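Last updated: 2024-11-06
Category: Bellamy Portable Dehumidifier > Set-Up Guide

Section 3. Unpacking and First Use

Read this section in full before connecting the appliance to the power supply. Keep all packing material until the first use has been completed.

3.1 Choosing a location

1. Place the appliance on a firm, level floor. Do not install it on deep carpet or on a raised shelf.
2. Leave clear space on every side so that air can pass freely through the rear grille.
3. Close the windows and outside doors of the room to be dried.

CAUTION: Do not use the appliance in a bathroom or within reach of a sink.

3.2 Preparing the appliance

1. Stand the appliance upright and leave it to settle overnight. Do not switch it on during this time – oil may have moved out of the compressor in transit.
2. Remove the tape from the water tank and the air outlet.
3. Slide the tank out, check that the float moves up and down, and push the tank back until it clicks.
4. Fit filter part 281 behind the rear grille with the arrow facing inward.

NOTE: Models sold before April use filter part 739. The two parts are not interchangeable.

3.3 First use

1. Plug the appliance directly into a grounded wall outlet. Extension cords must not be used.
2. Press POWER. The tank light comes on and then goes out.
3. Select CONTINUOUS and let the appliance run until the tank is full.

If the tank light stays on, remove the tank and seat it again. If it still does not go out, refer to Section 7.

3.4 Packing material

Plastic sheeting and bags are a suffocation hazard and must be kept away from infants and pets.
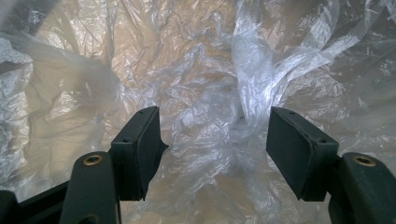
Foam corners should be returned to the carton if the appliance is to be stored over the winter. Customers who no longer need the carton may flatten it for paper recycling.

Questions about this section may be sent in writing to Marcela Ondrejka, Customer Documentation, Letent.

We use cookies to remember your language and product model. By continuing to browse, you accept our cookie policy.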